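Flekham College Sets Aside Money for Second Robot Arm

6 February 2024

Flekham Technical College will buy a second robot arm for its automation lab this year, under an equipment plan approved at the end of January. The plan also covers spare grippers, replacement cables and a service contract for the arm the lab already has.

The college looked at quotes from 3 suppliers and chose Zalska, a regional dealer that also handles the lab's repairs. Sjöberg, which supplied the lab's workbenches, offered a lower price on the arm itself but did not include on-site service. The third bid arrived after the deadline and was considered only for the spare parts.

Service turned out to be the deciding item. According to the lab's log, the current arm was out of use for 31 working days last year, most of them spent waiting for parts. Students in the evening course lost the most time, as they have the lab only after the day classes leave. Under the new contract the dealer must have a technician in the building within two working days of a call, and a loaner gripper must be available if a repair takes longer than a week.

The lab logged 600 hours of arm time in the past year. The plan expects that to go up when the second arm is in place, and it asks the department to report hours for each arm separately - something the current sign-out sheet does not do. A new sheet is being drawn up.

Smaller purchases are listed on a separate page. They include a set of gripper fingers, two camera modules, cable ties and sleeves, and a stock of tabletop objects for handling exercises. The objects line was questioned at first, and the department answered that toy food and kitchen pieces cost little, come in many shapes and can be replaced from any store. It was approved with a limit of 76 dollars for the year.

Exercises in the lab are mostly tabletop work. Students set out items, write or adjust a routine, and have the arm pick up one object and place it somewhere else. Round fruit, bottles and mugs each call for a different grip, and the course moves from the simple shapes to the awkward ones over the term.
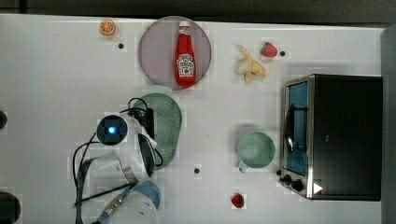 Plinamden, a training center that runs a similar course, said in a written comment that the college should budget for cables before anything else. Its own lab goes through them faster than grippers, the center wrote, and a missing cable can stop a class just as surely as a broken arm. It also suggested ordering both arms' spares from the same parts list, so that one shelf serves two machines.

The college has taken up part of that advice. The cable line in the plan was raised before the final vote, with the difference taken from the amount held for camera modules. A shared parts list depends on the second arm being the same model as the first - Zalska has confirmed that it can supply one, though delivery could take until summer.

Electrical work has to be finished before then. The bench planned for the new arm is on a circuit it shares with the classroom next door, and the facilities office wants it moved to its own line. That job is paid for from the building budget and does not count against the equipment plan.

The old arm will stay in service. The department plans to review its condition next January and decide then whether to ask for money to replace it.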